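Gallery: collecting demonstrations for the cup task
Villura project, Tangen room

During July we moved the collection work to our small room at Tangen. We wanted the learning system to see one everyday job done many times: paper cups, a little stand with a round base, and two arms that must share the table without disturbing each other. The goal we set was 900 episodes. We finished with 1,030, of which six were removed because the recording of the joint positions had a gap.

Each episode starts with the cups in new positions. In the first week we placed them by hand as we liked, and later I saw that all of us have habits. We prefer the middle of the table, and we prefer neat rows. So Vilgot Brekke made a list of positions by a small script, and after this we followed the list even when it looked strange.

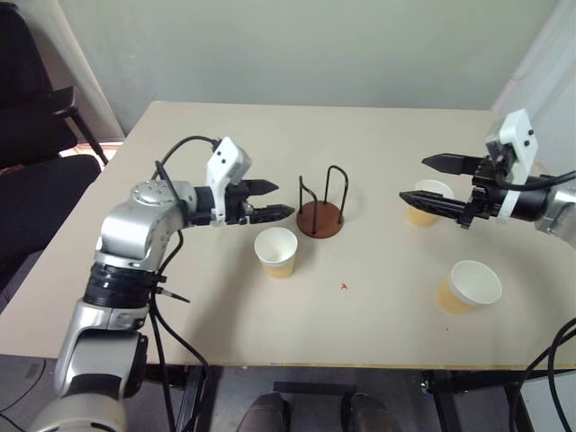 The operators change after every half hour. A tired person makes slow and hesitating movements, and the system will learn the hesitation together with the rest. We also keep the episodes where the first grasp fails and the operator tries again – they get their own label, so that they can be left out of the training or put in, as one wishes. In our earlier work at Gamness we deleted them all, and I regret this now.

Every episode is saved with views from more than one camera. The wrist view is the one we check first, for it shows best how the fingers come toward an object. The file names are given by Flilo, our own logging program, and the notes are typed in the same evening.
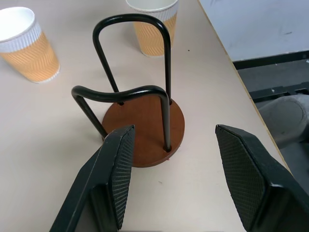 Stellan Sæther wrote to us that he would rather have fewer episodes and more kinds of objects, as his own set of 2,487 episodes used only one type of cup and the policy became helpless with a mug. I think he is right in this. For the autumn we plan to bring in mugs and glasses, and we will keep the same stand, so that the old and the new episodes can be compared.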